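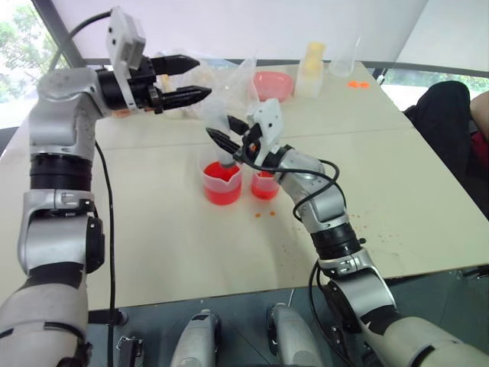 Pouring should never have been the opening task, one reader wrote in the correspondence pages of the Jutard newsletter, as it penalises a team for its gripper fingers before its software has been tested at all. The objection has been repeated in most seasons of the Turthorpe Bench Challenge, and the organisers have kept the task.

The Turthorpe Bench Challenge is a student competition in two-armed robotic manipulation, held at the Turthorpe campus as the assessed project of a second-year automation unit. It is open to enrolled students and, by arrangement, to members of the campus robotics club. Teams program a pair of jointed arms with two-finger grippers to carry out household and laboratory tasks on a shared bench. The competition is commonly called "the Bench".

Background

The event grew out of a practical class in which students moved wooden blocks between marked squares. Block stacking was dropped after two seasons when staff found that most groups were submitting near-identical waypoint programs. The replacement syllabus used deformable and transparent materials, which are poorly handled by fixed waypoints and give unreliable readings on depth cameras. Coloured water in clear beakers was adopted in the same revision. The dye makes the liquid level legible to both the vision system and the judges.

Format

Teams have two to seven members. Each team is allotted bench sessions from September until the end of semester, with the final held on the last teaching day. The laboratory closes on 25th December and reopens for supplementary assessment in the new year.

A run consists of one attempt at each of four tasks:

Transfer. Liquid is moved from one vessel to another. The largest vessel permitted is 1000 mL.

Bagging. A loose item is placed in a thin plastic bag, with one arm holding the mouth of the bag open.

Sorting. Small flat items are collected from the bench into a bowl.

Reset. The bench is returned to the layout set out on the task sheet.

Before 2.0 of the rules, tasks could be attempted in any order. They are now run in the order listed, and a team that abandons one task proceeds directly to the next. A team member sits beside the bench within reach of the stop button for the whole run and may not touch the arms or any object while a task is under way.

Scoring

Each task carries a maximum of 10 marks, for a total of 40. Marks are deducted for spills, dropped objects, contact between the two arms and any use of the stop button. Spills are judged by extent on the bench surface. Droplets that fall within the footprint of the receiving vessel's tray are disregarded where a tray is used; trays are optional and few teams take one, as the lip obstructs a low approach. Ties are decided on the Transfer mark, then on elapsed time.

A written report is marked separately and does not affect the placing.

Equipment

The arms are supplied by the school and may not be modified below the wrist joint. Finger tips are unrestricted within a mass limit, and ridged tips in black rubber or printed plastic are usual. Brackets for wrist cameras may be fitted on top of the gripper. Cables must be routed with enough slack to allow full rotation of the wrist. Inadequate slack is the most frequent cause of failure at the pre-run inspection.

Two software packages are in general use. Ornen, a motion planner maintained by the club, checks for collisions between the arms. Cele is a recording tool with which students guide the arms by hand and store the resulting trajectories as training demonstrations. The shared Cele archive held 3871 demonstrations at its last published count, the majority of them for Transfer. Bagging is under-represented, and teams using learned policies generally record their own.

Criticism

Apart from the dispute over task order, criticism has centred on bench allocation. Teams with evening sessions work under artificial light only, while the final is run in daylight beside the windows, and several reports have attributed vision failures to the difference. A proposal to fit blinds was declined. Teams may instead book one daytime session each.

See also

Jutard (newsletter)
Ornen
Bimanual manipulation
Learning from demonstration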